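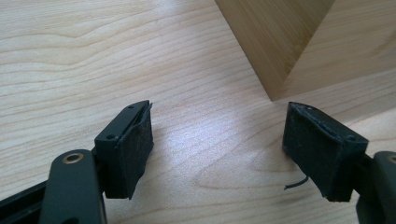

Saturday, February 15, 2025
By Lucinda Rosenthal

The old Doltard hardware shop has its lights back on, and the first class at the new community woodshop is already full. I dropped in on the way home from the markets meaning to stay for a quick look, and I came out with sawdust on my good shoes and a start date for the beginners' course. It was the timber that got me, I think. I'm a sucker for a pale, blond board with the grain running along in those long wavy lines and then curling into arcs and ovals, and once I'd got a look at a piece like that with a wooden block standing on it, I was never going to walk straight back out again.

The shop is called Tilahun, which was the name of the street before the council renumbered everything, and it's run by Yannick Millet and Pin-yu Liao. You might know Yannick from the ferry office, where he worked for years. Pin-yu taught woodwork at the high school until the program was cut, and she has wanted a place like this ever since. They signed the lease in the spring, spent the winter painting and rewiring, and opened the doors this week with the heater going full blast (bring a jumper anyway, the back half is freezing).

Beginners start with a plain block. You plane it, you square it, you sand it, and then Pin-yu puts it on the bench and walks around it slowly while you hold your breath. "People want to make a dining table on their first night," she told me. "I tell them, make me one good corner and we'll talk." I asked how many people get the good corner on the first go and she just laughed, so I'm not getting my hopes up.

After the block comes a small box with a lid, then a stool. Anyone who gets through all of it can book bench time on their own and work on whatever they like. Yannick is hoping for kitchen chairs, and he'd love to see people bring in the wobbly ones from home and learn to fix them. He has a soft spot for chairs, and I had to change the subject eventually or I'd still be there.

The beginners' course takes 14 people and runs on weeknights for the rest of the season. Those spots went in a single evening, so there's already a waiting list for the next one, and Yannick says to put your name on it even if you're not sure about the dates. The opening cost was around $2000 in timber and hand tools, and most of that came from the winter raffle at the Ramano Café. Aurélien Rolland, who owns the café, is signed up for the course himself. He'd like to make new shelves for his coffee tins, and he was very keen to show me a drawing of them on the back of a receipt. They look like very nice shelves!

I also ran into Colette Cordier, who had come in to drop off her late father's hand planes. There are 3 of them, all sharpened and wrapped in tea towels, and she wants them used. "He'd be cross if they sat in a cupboard," she said. Pin-yu had one unwrapped before Colette had her gloves back on, and the two of them were off on a long chat about blades that I couldn't follow at all. Colette isn't taking the class. She says she has heard enough about squaring timber to last her a lifetime, but she might come along for the tea.

If you've got offcuts in the garage, the shop would be glad of them, as long as they're dry and the nails are out. Clean hardwood is best. They can't take anything painted or treated, and please don't leave bags at the door overnight, it's been snowing sideways all week and wet timber is no good to anyone. Clamps are very welcome too. Yannick says there's no such thing as enough clamps, and Pin-yu agreed with him so firmly that I've gone and dug two out of my own shed.

Kids are fine with a grown-up, though only at the sanding bench for now. A family session is being worked out for the school break, and the details will go up on the shop door once the times are settled.

Parking is around the back, off the laneway. To get on the waiting list, stop in at the counter or leave your name with Aurélien at the café. My first class is a week from Tuesday, and I've been told to tie my hair back and leave the good shoes at home.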